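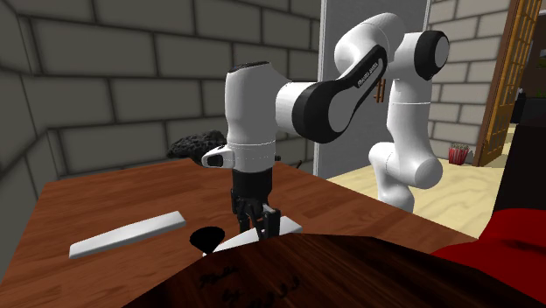 Search this site Enter keywords Go

Hakala puts off buying arm, buys more time to think about it
8th July
By Vilho Kemppainen

The Hakala workshop in Steneck will not be getting a robot arm this year. It will be getting another year of simulated ones, which take up less floor and have yet to need a service contract.

Managers had set aside money in February for a single tabletop arm. Then the quotes arrived. Warnis, the preferred supplier, left out the gripper, the mounting and the training, and listed all three on a second page in smaller type. Clesten included everything except delivery.

The revised plan spends $3,777 on simulation software and a computer able to run it without sounding like a hair dryer. Staff have drawn up 136 pick-and-place tasks to try on screen first. Any task that can't be made to work there comes off the shopping list, along with whatever attachment it would have needed.

A further $524 goes to a new table, in case the arm ever shows up. The old one wobbles, a problem the software has so far declined to reproduce.

Five staff members will share the computer. A sign-up sheet has been posted next to it, and the first week is already full. Warnis says its quote is good through the end of the year. Clesten is still working out the delivery.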